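Vollura: Making a Small Role-Playing Game in One Semester

Project report, Game Production Studio
Jannik Baumgart
Team: Jannik Baumgart (writing, combat design), Leobardo Serrano (programming), Roswitha Thiele (art and sound)
Supervisor: Konrad Berchtold

1. What we set out to make

Our pitch was a turn-based RPG you could finish in one evening. I grew up on my sister Britta's hand-me-down cartridges and I love the genre to bits, but I hardly ever see the end of one any more, and Leobardo and Roswitha both said the same thing at our first meeting. So Vollura was going to be short on purpose: one town, one forest, one flooded mine, one boss, credits.

The town is called Premgate and it sits at the mouth of a valley where the river has started running backwards. You play as Akura, a ferry pilot who is suddenly out of a job, and you pick up a second party member, Bellamy, who used to survey the mine and won't say why he stopped. That's the whole cast if you leave out shopkeepers and the goat. (The goat has more lines than the shopkeepers. I regret nothing.)

The unit outline asked for a playable build, a design document and this report. The build went in with one known crash, which I'll get to.

2. The combat system

I wrote the combat rules, so this section is going to be long, sorry Konrad.

Every battle takes place on a grid, with your two characters on one side and the enemies on the other. Instead of a turn order based on speed, everybody shares a single track we called the current. Each action pushes you downstream by some number of steps, and whoever is furthest upstream goes next. A quick jab with the oar costs hardly anything. Bellamy's big survey-charge attack sends him so far down the track that Akura might get three goes before he moves again.

Because the river in the story runs backwards, I wanted the track to be able to flip. Once per battle the player can call a reversal, and then whoever is furthest downstream acts first. It's the one idea in the game I'm really proud of! Using a heavy attack and then reversing means the same character acts again straight away, and watching playtesters discover that on their own was the best part of the semester.

It was also a nightmare to balance. In the first build you could reverse as often as you liked, and Britta, who came in to playtest as a favour, beat the final boss without it taking a single action. She was very pleased with herself. We limited it to one use, then found people were hoarding it and finishing the game without ever pressing the button, so in the final version it recharges if you take a hit while guarding.

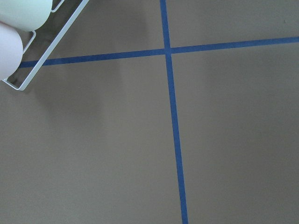

Grid size gave us more grief than I expected. My first design used a big board with proper movement, like a tactics game, and it was slow and nobody used half the squares. I kept shrinking it on paper until Roswitha asked why we didn't just have four zones, front and back for each side, and I sulked for a day before admitting she was right. Two lines of blue tape crossing on a plain brown surface would give you the entire battlefield, and that's pretty much how simple I wanted it to look on screen as well. Each zone holds one fighter or one hazard, and moving between your front and back zone costs a single step of the current. Enemy attacks mostly hit a whole row, so the question every turn is whether it's worth spending the step to get out of the way. Testers who had bounced off the big board understood this version without reading the tutorial text, which was lucky, as the tutorial text had a mistake in it.

Damage numbers are small. Akura starts with 12 health and finishes the game with 20. I had a more complicated formula with armour and resistances in a spreadsheet, and I cut it all after Leobardo pointed out that he'd have to write the menus for it. Enemies are either vulnerable to something or they aren't, and there's an icon to tell you.

3. Writing

The design document promised a script of 1,000 words. The final script has 3,380. I have no defence except that the goat kept getting funnier.

What I learned is that text boxes eat dialogue at a frightening rate. Our box fits 70 characters comfortably, and a sentence that looked snappy in my notes would come out as three boxes and three button presses. I ended up rewriting nearly everything in the last month, reading it aloud in the kitchen and cutting wherever I ran out of breath. Bellamy's confession scene in the mine went from a whole page to six lines and it plays so much better.

I also tried branching dialogue early on and gave up on it. We had one choice in Premgate, whether to tell the harbour master the truth, and keeping track of who knew what afterwards produced more bugs than the entire combat system. The choice is still there, but it only changes the price of potions.

4. Art and sound

Roswitha should really be writing this bit. She drew all the characters as flat cut-paper shapes, with a limited palette for each area: mustard and cream for Premgate, deep greens for the forest, and a sort of bruised purple for the mine. Keeping to a palette meant she could reuse props everywhere by swapping colours. The market stall and the mine cart are the same drawing underneath.

Animation was the bottleneck. Each fighter has an idle pose, an attack and a hurt pose, and anything fancier is done by sliding or squashing the whole sprite in code. I thought it would look cheap, and in the first week it did. Then Leobardo added a tiny pause on impact and suddenly every hit felt chunky and satisfying.

The music is two looping tracks, and the second one is the first one played backwards with some echo on it, for when you reverse the current. It sounds surprisingly good. The river noise is Roswitha's bathtub. 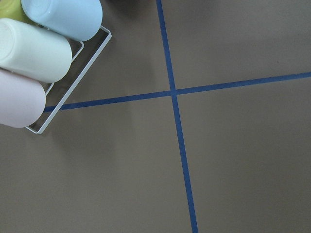 Blue tape crossing on a grey surface, with plastic cups in a white rack at upper left.

5. Playtesting

We ran two rounds. The first was with other students in the studio and the second was with whoever we could talk into it, mainly family and people from my netball team. I sat behind each person and took notes and tried not to say anything, which is a lot harder than it sounds when someone is walking past the only door in the room for the fourth time.

The main findings from round one were that the forest was confusing, the current track was hard to read, and people wanted to skip battle animations. We fixed the forest by adding lanterns along the main path, redrew the track with portraits in place of coloured dots, and made the animations speed up if you hold the confirm button.

Round two was much kinder. Everyone finished the game bar one person, who hit the crash. It happens if Bellamy is knocked out during a reversal while a hazard is sitting in his zone, and Leobardo found the cause the night before the deadline but we agreed not to touch the turn code with so little time left. I still think it was the right call, even if it cost us marks. It's fixed in the version we're putting up for download.

The most useful comment came from somebody who doesn't play games at all. She asked why healing items were called tinctures when the icon was clearly a sandwich. They are now called sandwiches.

6. What I'd do differently

I'd start with paper. We had a month of code for the big grid before we threw it out, and a single afternoon with counters and dice would have shown us how dull it was. Leobardo was very gracious about it, but I could see it hurt.

I'd also put a save point before the boss. There's one at the mine entrance, and we all thought this was close enough as we could each get from there to the boss in a couple of minutes. New players can't! Britta still brings it up.

On the team side, we should have written down who had the final say on what. We mostly got along, and our worst argument was over the colour of the menu cursor, but it went on for far too long and by the end none of us even liked the colour we'd been defending.

If we carry on with Vollura over the break, I'd like to add a second chapter upriver and a third party member, and see if four zones are still enough with more people to squeeze into them. Leobardo wants controller support first. Roswitha wants a new menu cursor.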